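Posted in June, 9:40 pm
By the list member in Nutham

Re: [wool-and-cloth] Moths again, and what to do before summer storage

Hello all,

I am answering the message from last week, which I quote here so that the new members can follow.

> I found three holes in a wool sweater which I washed and folded in
> April. I do not see any moths flying. My questions: do I need to throw
> away everything in the drawer? Does cedar work or is it only a nice
> smell? And is the freezer method safe for a jacket with leather on
> the sleeves? I have read five pages about this and they all say
> something different. I am close to buying the big spray can.

Please wait with the spray can. I had the same problem two years ago in a rented apartment with old carpet, and I made nearly every mistake, so maybe my notes can save you some money.

First, the holes are made by the larvae and the flying moth does not eat. If you see no moths it does not mean much, they like to stay in the dark and they run more than they fly. Look under the drawer, along the back edge, and in the corner where dust and hair collect. In my case the center of the problem was not in the clothes at all. It was under the bottom drawer, in a strip of wool felt that somebody had glued there so the drawer would slide quietly. I had treated every sweater and put them back on top of the source.

You do not need to throw away everything. Cotton and polyester are mostly left alone if they are clean. Take out all wool, silk, fur, feathers and anything mixed with them. Each piece should be shaken outside, brushed along the seams and under the collar, and then washed or frozen or heated. Vacuum the empty drawer with the narrow tool, also the screw holes, and empty the vacuum outside the house.

About the freezer. It works if the freezer is really cold and you are patient. I put the clothes in a closed plastic bag, press the air out, and leave it for 10 days. Some people take it out after one night and this is too short for a thick sweater folded in four. When you take the bag out, keep it closed until it is at room temperature, otherwise water will form on the wool.

For leather sleeves I would not freeze. I asked at the dry cleaner on my street and they also said no, the leather can become stiff and the lining can pull. Brush it well, let it hang in dry air with the pockets turned out, and give it to a cleaner who knows leather if you see any damage. First check the label to be sure it is leather, many of these jackets have sleeves of something else.

About cedar: I bought the Ziltetti blocks and later the Brutov sachets with lavender. Both smell good. I still found larvae in the same drawer with them. I keep them now because I like the smell, but I do not count on them. The sticky traps from Rangel were more useful to me, though they only tell you there are moths and do not solve it. I change them when the glue is dusty. 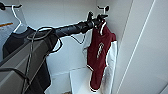
Team jackets and school jackets are the ones I would check first, and I say this also to the member who sells them secondhand. The body is often wool, the owner wears it for one season and then it stays in the closet for years with a little sweat and food on it, which is what the larvae prefer. On a dark red one with white piping, like the one on the wire hanger, I would look along the collar, down the front placket and at the hem, and then behind the white script on the chest. Thread and backing make a small pocket there, and a brush does not reach it well. Use the narrow vacuum tool with a piece of old stocking over the end. I would also change a wire hanger for a wide one before long storage, a heavy jacket gets marks at the shoulders.

After cleaning, put the things in a bag or box that closes completely. A cotton garment bag with a zipper is fine if the zipper goes to the end and there is no hole for the hook. Mine had such a hole and I sewed it smaller around the hanger.

One more question to the list from my side. Has anybody tried the small wasps on cards? They are sold for moth eggs and I am curious, but my family does not love the idea. If you used them, please write how many cards you needed for one closet and in which month you started.

Greetings from Nutham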